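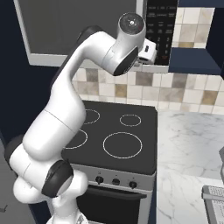

21 February 2020

Bindery bench, morning. Back on the Porby book. For anyone picking this up after me: it's the true-crime one, a cheap cloth-bound account of the Renis poisoning trial, and the reader who owns it wants it readable again and doesn't care whether it's pretty. Suits me!

Collated it properly before touching the spine. 139 leaves where I'd have expected a couple more, and the gap is between the chapter on the inquest and the one on the landlady's evidence. Two stubs in the gutter, cut with something sharp and quite neatly (a razor, I'd say, going by the edge). So somebody took two leaves out on purpose, and of course they're the ones I most wanted to read, because Porby spends the whole inquest chapter promising to tell us what the landlady saw on the stairs.

Imke thinks they held the plates. I'm not so sure – the list of illustrations at the front only gives a plate facing page 117, and that one is still there, foxed but sound. Lilibeth is going to ask Ó Riain's shop whether they have another copy we could compare against. They had one before December, but it may have gone.

Spine: old animal glue, brown and brittle. Put a thin poultice on in strips and lifted it with the bone folder. First strip came away lovely, second one took a bit of the backing paper with it, my own fault for rushing before tea. Sewing is sound apart from the last section, where the thread has gone at the kettle stitch. I'll resew that one on its own and leave the rest alone.

Pencil notes all the way through in the same small hand, mostly arguing with Porby about dates. One just says "Fomumus again" next to a paragraph about the chemist's ledger. No idea. Ciarán says it's a pen name from the old crime weeklies, Catríona says it's a racehorse, and they were still at it when I went for my sandwich. NOT to be rubbed out, any of it. The owner was very clear on the phone and I agree with her, the notes are better written than the book.

Reading as I go, which slows me down no end. He's a terrible snob about the servants but he's good on the courtroom, and the bit where the jury asks for the window to be opened is as good as anything in a novel.

Left under boards with the light weight on. Declan, please don't borrow the weight.

Still to do: resew last section, new linings, find a cloth near that green, ring the owner about the stubs.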